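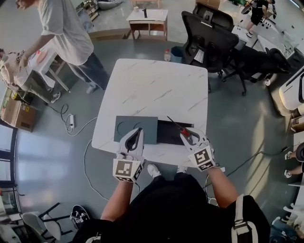 *Bench layout: gray panel left, black tray right, screwdriver over the tray.*

# Ondirside bench set

Screwdriver work at a square white table with gray marble veining. Maintained by Gisela Tiedemann; task sheets by Suha Khasawneh.

## Contents

- 137 clips, 40 of them from the February sessions in Urach
- `tasks.csv`: one row per clip, with task name and start and end times
- `parts.csv`: part names and bench positions

## Layout

The flat panel and the shallow tray (listed as `box` in older rows) go side by side in one row. Left and right are given from the near side of the bench. Tool names follow the Privitz list, so `driver_red` is the red-and-black handle.

## Known issues

- 10 clips have no end time.
- `tray` and `box` are the same part. Merge before counting.

## Changes

2025-06-24: part names aligned with the Chauhan sheets.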